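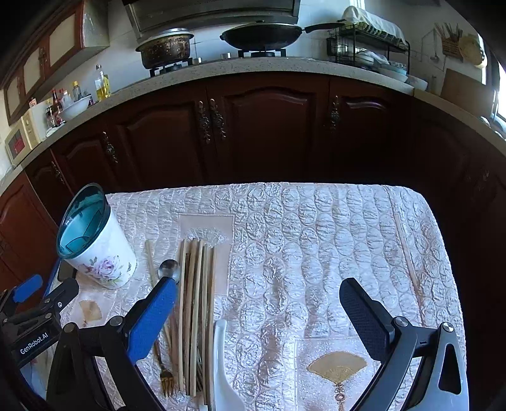 Picking thin parallel objects out of a cluster is where our capstone data collection is losing the most time. Task is utensil sorting, handheld grippers, two-finger, kitchen table, quilted cloth. Single items like the spoon and fork are fine. The chopsticks are lying in a tight bundle with one stray to the left, and the stray gets picked cleanly while the bundle does not: the fingers close on two or three at once. We have 1,091 demonstrations logged and 103 are tagged "multi-grasp." Do we drop those or keep them?
kprins_lab

Re: multi-grasp demos
Drop them. If the target is one chopstick per pick, a demo that lifts three is a wrong label. 103 is under 10 percent of your set and you won't miss it.
b_sotelo

Re: multi-grasp demos
Disagree with Brayan. Keep any episode where the operator releases and re-grasps. That is recovery behavior and the policy needs it. Drop only the ones where all the sticks go into the container together. At Cernham we trimmed every imperfect episode last year and the policy froze the first time it picked up two.
Maritza H.

Re: multi-grasp demos
How many of the 103 have a re-grasp? If it's 8, this argument doesn't matter.
b_sotelo

Re: multi-grasp demos
32. I went through them this afternoon. The other 71 end with several sticks in the container.
kprins_lab

Re: multi-grasp demos
Then keep 32, but cut the first bad lift so the clip starts just before the release. Otherwise you are also training the mistake.
b_sotelo

Re: multi-grasp demos
Agreed on the cut. Separate point: a raised pattern in the cloth changes the height under each stick. Do you record on a flat surface too? The Jirska club rules in July specify a bare table.
gdelaunay

Re: multi-grasp demos
Not yet. We're not entering Jirska, but a flat set would give us a baseline. Will record one with the same bundle and post the multi-grasp rate for both.
kprins_lab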